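Beca Pumphrey started steaming things because the oven broke. That was December, four years back, and she never got round to replacing it. "I had a landlord who didn't answer his phone and a lot of cabbage," she says. Her supper club, Lurard, now feeds 90 people a month out of a rented hall kitchen.

We talk at half six, she's chopping. Ginger mostly.

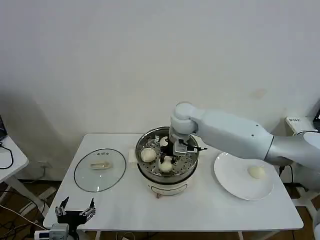

Electric steamer with its basket in, glass lid to one side.

Her first teacher was a neighbour, Habibur Munshi, who did rice cakes for weddings. Wouldn't write anything down. "He'd say, go by the smell. What smell? I ruined so many." She laughs — goes back to the ginger.

Money is tight. The hall is 300 a month, up from 219, and tickets haven't moved. Would she put them up? "I'd lose the pensioners. So no."

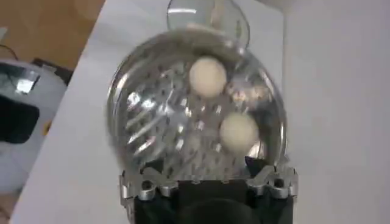
The perforated steel basket, close up.

Fish is what she gets asked about most. Her advice: less time than you think, and leave it alone. "People keep lifting the lid to look. All the steam goes and they wonder why its raw in the middle."

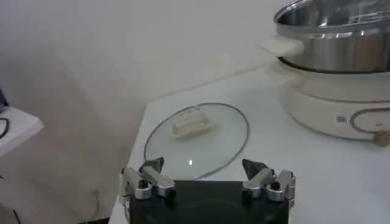 She is stricter about dumplings. Cabbage leaf underneath, never paper, space between each one. Rebecca Greco, her only staff, once packed them in tight and they came out as a single lump. They served it anyway, in slices. Sold out by eight.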